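**Desk tidying, the hard way**

The Multine project has a result we've been itching to share! Kedir Nigatu and Margaux Pichon have been working on one narrow question: can an arm learn to put pencils away if it gets two views of the table, a wide one and a close one from the wrist?

They trained one policy on 490 demonstrations using both views, then a second on the same data with the wrist view removed. Each got 100 trials with the same starting layouts. Using both views, the arm put the pencil in the organizer 86 times – with the wide view alone it managed 59.
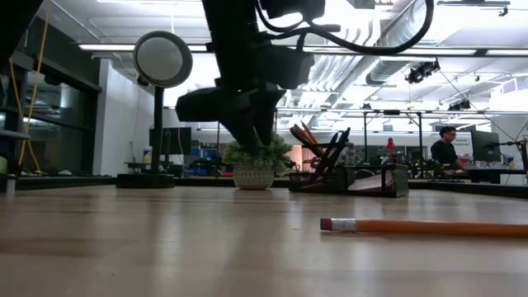
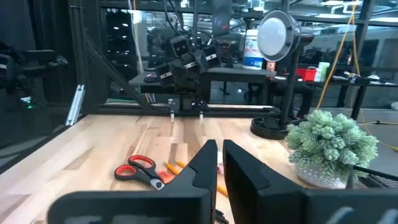 *The Multine table from the side and from the wrist, with the plant and lamp left in on purpose.*

Most of the gain comes in the last stretch before the grasp, where the fingers hide the pencil from the wide view and a small error in angle is enough to lose it. Margaux's favorite part is the retries: the two-view policy will often back off and come in again, and she never wrote a rule for that. It just picked it up from the demonstrations!

Scissors are still a headache (those loops!), and Kedir is collecting more examples now. If you'd like the trial logs, ask Marcelle Poulain.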